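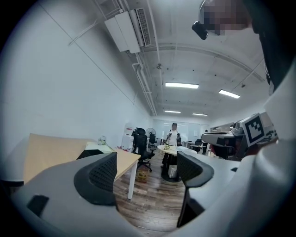
Slide 1. Open-plan offices, and why we keep moving the furniture about in them. I have worked in enough of these rooms to say that the trouble is rarely the desks. Desks behave. They stand in a row, they hold the equipment, they ask for very little. The trouble starts with everything that has no desk of its own. Look down the left-hand side: a water dispenser and a standing fan, keeping each other company behind an office chair. Let them sit with that for a moment before moving on.

Home | Talks | Offices | Notes | Contact

Search this site... Go

Slide 2. The round table. (Slow down here, I always gabble it.) Every office plan has a round table, because a round table tells the board that people will talk to each other. In my experience it collects one small item, then something goes underneath it, and after that it is storage with a nice shape. Ask for hands up: who has a box under a table at this moment? Wait. There are always more than the first lot.

Slide 3. The Ekham move. We had 2,000 square feet and a plan drawn by someone who had never needed a plug. Run through the 3 mistakes quickly:
- fan bought in June, after the heatwave had been discussed at length
- water put where the queue blocked the printer
- shelf put up beside a desk, so the desk became a shelf as well

If anyone from Skevby is in, be kind about the shelf. It was their shelf.

Slide 4. Air. Cold air comes out of a box on the wall and lands on one person. That person wears a cardigan all year and has views. Everyone else buys a fan. Zindik asked us for a "comfort policy" and got five pages, which were used to prop a window open. Pause for laugh. If no laugh, go on to cables.

Slide 5. Cables. A cable crossing a white wall on the slant will be called temporary. Ours at Kong was temporary for three years and we painted round it. Say what it would have cost to clip it straight: one afternoon and a ladder. Do not get drawn into trunking.

Slide 6. What to do when you get back. Walk the room with your coat on, as a visitor would. Look under the desks. Any cardboard box still there after a month gets opened, and whoever opens it has to keep what's inside. Then move the water.

Questions. Somebody will ask about plants. I have a separate slide on plants, after the blank one.

Print this page | E-mail this page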